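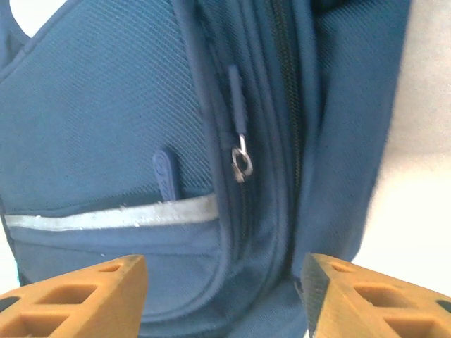
Breminent Day Pack, Institutional Series

Product overview

The Breminent Day Pack is supplied by Feteo to schools, colleges and public agencies that issue bags to students or staff. It is sold in cartons of 10 and is not available through retail stores. Orders may combine colors within a carton, provided that each color is ordered in even numbers.

Specifications

Item number: 391
Capacity: 34 liters
Main fabric: woven polyester, coated on the inside
Colors: dark blue, gray, black
Laptop sleeve: padded, raised from the base of the bag
Shoulder straps: padded, adjustable, replaceable
Carton quantity: 10

Fit and adjustment

The shoulder straps are suitable for older children and adults. Straps should be adjusted with the bag loaded. When correctly fitted, the base of the bag rests at or slightly above the waist. Heavy items should be placed in the sleeve compartment, closest to the back.

Care

Empty all pockets and brush out loose dirt. Wash by hand in lukewarm water with mild soap, rinse well and hang upside down with all zippers open. The bag must not be machine dried, ironed or bleached. Name labels may be sewn to the inside loop. Iron-on labels will damage the coating.

Repairs and spare parts

Zipper pulls, strap buckles and complete strap sets are stocked separately under the Salari parts range. Repairs to seams and main zippers are carried out by the Petrauskas workshop. Bags sent for repair must be clean and must carry a completed return tag. Bags received without a tag are held for 60 days.

Ordering

Purchase orders are accepted from registered institutions only. New accounts should submit a tax exemption certificate, where applicable, with the first order. Printed logos are available on full cartons and require written approval of a proof. Orders for delivery in January must include a receiving contact and the hours of the loading dock.

Page last revised 22 November 2025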